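Home Ideas Advice Opinion Letters Search

In defence of the slogan T-shirt

9 Dec 2019

I had a proper clear-out in August and got rid of nearly everything with writing on it. I'd read a long piece telling me that grown-ups don't wear words, and I believed it for a whole afternoon (it was hot, I was cross, the wardrobe door wouldn't shut). Off they went to the charity shop in Testley in two carrier bags. I've regretted it ever since!

The argument against them is that they're naff. Well, yes, some are. I once owned a mustard one from Gudis that said "But First, Brunch" and I don't even like brunch. But a plain grey T-shirt doesn't cheer anybody up when you're pegging out the washing, and a silly kind message in big letters does, even when it's gone a bit bobbly and you only put it on to do the bathroom. 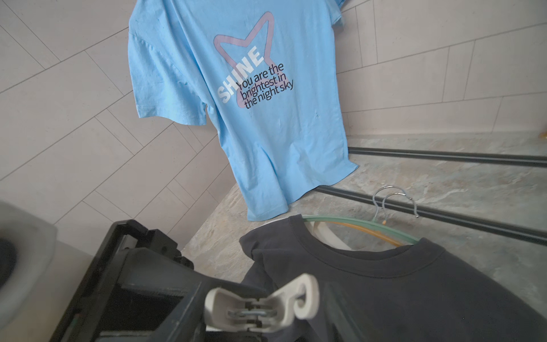

You are the brightest in the night sky, it says, and who wouldn't want telling that at seven in the morning? Gunda thinks I'm being soft. A shirt shouldn't have to say it for you, she reckons, and if you've got a nice word for somebody you can open your mouth, and anyway the printing always cracks by the second summer and then you're walking about with half a compliment on your front. She may be right about the printing. Wash them inside out on a cool setting and keep them well away from the tumble dryer, that's all I can tell you.

What gets me is the price of the tasteful ones. Salehi had a plain white T-shirt in the window last month, no words, no picture, nothing, and it cost more than my winter boots. For that money I'd expect it to say something.

And small marks don't bother me either. People bin a top over a pinprick near the hem that you'd need your glasses to find. Tuck it in! Or sleep in it, or paint the shed in it. A T-shirt has years left in it after it stops being smart, and I think those are its best years, when it's gone soft and you've stopped worrying about gravy.

I've been back to the charity shop, by the way. The brunch one's still on the rail.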